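Asetti Bedtime Stories: README and data card

Hello, and thank you for stopping by! Asetti is a collection of 2058 short bedtime stories, written down the way families tell them at home, with all the detours and repeated bits left in (children ask for those, so we kept them). It grew out of a little newsletter called Dristier that Lucie Charbonneau ran for years, and a good many of the oldest stories come from her readers.

What you'll find inside

Each story is one plain text file. The first line is the title, the second is the teller's first name or a pen name, and the story starts after a blank line. A separate file, index.csv, lists the title, the age group, the length in words and the main character. No story is shorter than 30 words, and the age groups run from 2 up to 5, though plenty of older kids (and grandparents) seem to like them just as well.

Main characters are tagged as person, animal, toy or other. Toys get their own tag because there are so many of them, and because Renato Montecinos, who did most of the tagging, felt very strongly about it after reading his third story in a row about a lost bear.

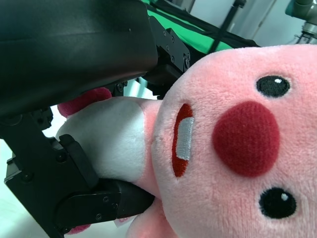
Pink plush toy with a dark-red nose. Tag: toy.

Spelling has been left alone unless it made a sentence hard to follow. Benjie Rivera went through the names and swapped out any that pointed to a real child, so if your own story looks a tiny bit different from how you sent it, that's why.

Known gaps

Most of the stories are in English and quite a lot of them end with somebody falling asleep, so please keep that in mind if you're studying endings! The word counts in the index were made before the March cleanup and may be off by a word or two.

Using and sharing

You're welcome to read, print and adapt the stories for home or classroom use. Please keep the teller's name with the story. Corrections go to Ronaldo Manalo, whose address is in CONTACT.txt.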